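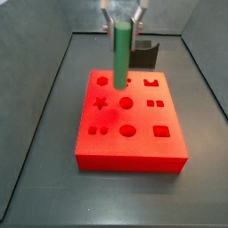 3.2 Shape names and hole names

Parents in the Selotska sample were recorded at home while their children played with sorting toys. The transcripts contain 1,475 shape words, coded by Chettiar and Bárány. Words for solids were rare. Most parents named the piece after the hole it fit, so that a cylinder was called "the circle" or "the round one."

Figure 2. Green cylinder and red board with shaped holes.

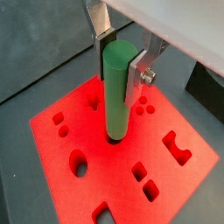
Naming a solid by one of its faces is common in speech to young children, and it is usually treated as a simplification. The sorting task gives it some support. With a cylinder held upright over a round hole, as in Figure 2, the flat top and the opening share an outline, and "circle" is true of both. The length of the piece plays no part in the choice.
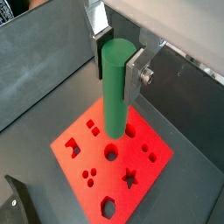
Place words followed a different pattern. Parents used "in" well before the piece had entered the board, and "over" was heard from only 19 of them. A peg may be above the board with part of the round hole still showing to one side, and adults watching such a moment tended to say "in there" or "put it in." We coded these uses as directed at the goal, following the Davier scheme.

Children repeated the parent's word in up to 40 percent of turns. Repetition was more frequent for hole names than for color words,
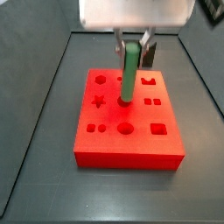 and it did not vary with the age of the child. Color words were mostly used to pick out a piece before play with it began, and they dropped out once the child had it in hand.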